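Enache Foundation
Rural Water Testing Program, Plultov District
Interim progress report to the funder, reporting period ending July

1. Summary
The program offers free testing of private wells to households in the Plultov district. During this period 656 samples were received, against a target of 3000 for the full grant. Collection began late in the two upland parishes, where access roads were closed for repair until the end of May.

2. Results to date
Nitrate levels above the advisory limit were found in 113 wells. All of these households have been notified by letter, and 178 repeat samples have been scheduled, including wells next to those affected. Results for the lower valley are still under review and will be included in the next report.

3. Staffing and budget
Viorica Tudose took over as field coordinator in April. Spending on travel is above plan and spending on printed materials is below it. The Foundation requests approval to move the unspent printing balance to the travel line.

4. Laboratory work
Analysis continues under the existing agreement with Clarkent. Turnaround time has remained within the agreed ten working days. 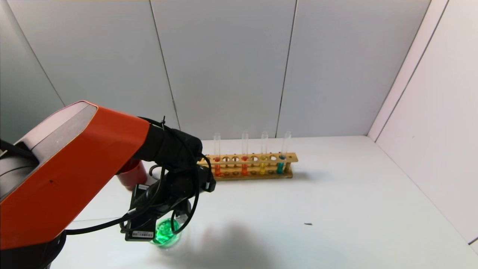
Figure 1. White tabletop with test tube rack and orange robot arm.

5. Next period
Sampling will extend to Nindisport in September. A revised schedule is attached as Annex B.

Submitted by Valentin Jitaru, Program Manager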